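Project report, part 2: Sorting and folding on the bed
Florêncio Neves, Home Textiles course

For my project I picked the most ordinary job in the house, getting a heap of clothes off a bed and into neat stacks, and I loved it way more than I expected! I worked in the bedroom at the Dalisay house through most of August, always at 8 in the morning when the light is good.

## What I tried

I tested two ways of folding knits. The first is the flat fold my grandmother uses (sleeves in, then thirds). The second is a roll, which I learned from the Butel folding booklet. Striped tops are great for practice: if the stripes don't line up, you know right away where you went crooked.

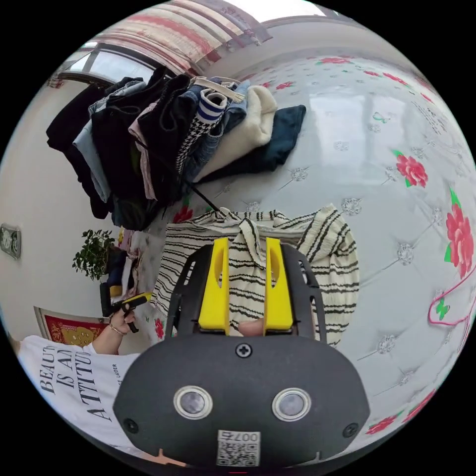
Why fold knits when you could hang them?
Their own weight pulls them down on a hanger, so the shoulders stretch and get little bumps.

## Results

I did 50 flat folds and 102 rolls. The rolls were faster, but the flat folds stayed put in the drawer, and I'm still so pleased with that top drawer! A slick bedspread makes the fabric slide, so next time I want to try a cotton sheet underneath.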